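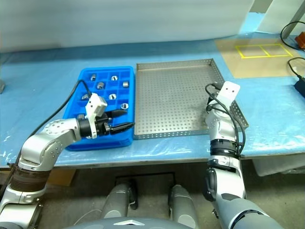 Idcombe, Jul 2, 2024

Ticket 547: label printer in shipping keeps skipping every other label
Opened by: Etenesh Nigatu
Status: open, watching it

Hi all, I'm keeping my notes in here so Si-woo doesn't have to dig through my email when he gets back. The label printer by the shipping desk has been feeding a blank after every good label. It started in June, right after we switched to the new roll stock from Simard, and at first it was only on big batches. Now it does it on a batch of two.

What I checked first

Power off, power on, obviously. Same thing. I took the roll out, put it back, made sure it wasn't rubbing on the side guide, and ran the calibration from the front button. It spat out a few blanks, looked very pleased with itself and then went right back to skipping. I also cleaned the gap sensor with one of those alcohol swabs Mariama keeps in the first aid drawer (I owe you a box, Mariama). There was a bit of glue fuzz on it, so I got my hopes up - nope.

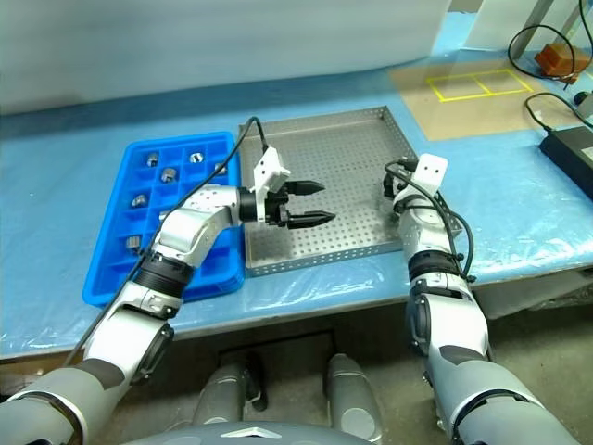

Old roll versus new roll

I found one leftover Jostgate roll at the back of the supply closet and loaded that. 31 labels in a row, no blanks! Put the Simard roll back in and it skipped on the second one. So the printer itself seems fine, and I'm pretty sure we can stop talking about buying a new one.

Chie looked at the driver settings with me over the phone. The label height was set for the old stock, and the new ones are a hair taller. You really can't tell unless you hold the two side by side. She had me change the height, save it as a new stock profile and print the test page from the computer this time. Better, but I still got a blank at the end of the batch.

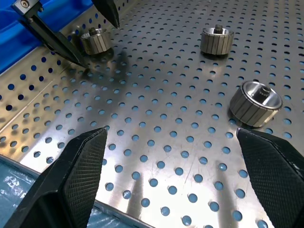

The other thing Chie spotted is that the order system sends its own page size and ignores whatever the driver says. That one lives in the shipping template, and I don't have the rights to edit it. Wálter does, so I've assigned him that piece. Wálter, it's the template called Pondmont small, please don't touch the large one, it works!

For now, if you're printing shipping labels, use the Jostgate roll and go easy on it. It's the only one left. I've left the Simard roll on top of the printer with a sticky note on it.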